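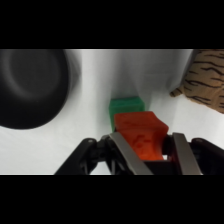
Candico Soft Blocks, set of 8, with the Grurnard tiger

I bought this set in March for my daughter, who was then fourteen months old, and we have used it almost every day. I write this review because before buying I could find only very short opinions, like "nice colors" or "my son loves it", and I wanted to know more. Maybe other parents want this too.

The set has 8 blocks in a cotton bag. I ordered it from the shop Sorkonier together with the plush tiger from Grurnard, because the two together had a lower price for delivery. The parcel came after four days and the bag was well closed.

The blocks

The colors are strong. The green is a real bright green and the red goes a little to orange, so if you expect a pure red, you will be surprised. It did not disturb us. The red-orange block has darker spots on its face, and the green one has a light texture which I like to touch myself. The corners are a little rounded. My daughter fell on one with her cheek and she cried only from the fright.

For building towers they are good but not perfect. The green block stands very well. With some others the tower begins to lean at the fourth block, and at the fifth it is usually finished. For a child of this age it is no problem, as the falling is the best part for her. My neighbor Marisol Inga has the wooden blocks from Maes for her two boys, and there you can build much higher. But those make a terrible noise on the floor, and we live above an older couple, so I did not want them.

The size is right for a small hand. In the first weeks she took each block with two hands, now she takes it with one and carries it to the kitchen. It must go into the cooking pot. We have a big black pot which is too large for our normal dinners, and it has become her favorite toy box. All the blocks go in, then all go out, then again. I recommend to try this before you pay for a sorting box.

The tiger

I was less sure about the tiger. It is a tan-orange plush with thin black stripes, and the paws are round and soft. The fabric is pleasant and in these months it has not lost hairs. I washed it once by hand and it needed almost two days to dry, so do not do it in the evening before a trip as we did. The blocks and the tiger fit well together in a game: the tiger sleeps on the blocks, or he guards them. My husband Karim Naciri makes the voice.

Cleaning

I wipe the blocks with a damp cloth and a little dish soap. Yogurt comes off without a problem. Tomato sauce I had to rub for a longer time, and on one yellow block there is still a pale mark.

What I did not like

The bag is too small. The blocks go in only if you place them in the right order, and a tired parent does not want to solve this at eight in the evening. The cord of the bag is also long, so I took it out completely. And one block had a strong smell at the beginning. I left it on the balcony for a night and after this it was fine. I wrote to the shop about it and a Mr. Ruben Geerts answered politely the next morning and offered to exchange it, but it was already not necessary.

I would buy the blocks again. The tiger I would buy only if your child does not have already many soft animals – ours had five.

Blocks: 4 of 5
Tiger: 3 of 5
Bag: 1 of 5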